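Can a machine do the washing up yet?

My sister rang in October to ask whether she should wait for a robot before replacing her dishwasher. She was only half joking. I said I'd look into it, and I've been reading about household machines on and off ever since.

The short answer is no. The vacuum cleaners are fine if your floors are clear, and mine goes round the kitchen without much trouble. Mowers are fine too. After that it gets thin. Folding a shirt takes most of the research machines several minutes, and that's with the shirt laid flat first.

I used to work at Lotstead, packing boxes, and we had an arm on the line from a firm called Nedon. It did around 400 boxes a shift as long as every box was the same. Give it a mixed pallet and someone had to stand next to it.

A house is nothing but mixed pallets. Cupboards differ, handles differ, and people leave things out. A lot also depends on what the machine can see when it gets close to the job – a camera at the wrist is often too near to focus.
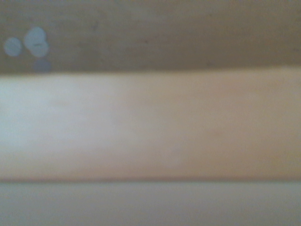
Posted by Heather Jardine
December 15, 2020
Filed under: Home, Machines

Pale bands, a few bluish spots, and everything soft. I couldn't tell you whether the surface is painted wood or plastic, and I'd want to know before I wiped it.

So I told her to buy the dishwasher. She went for a second-hand one for £200 and it comes next week.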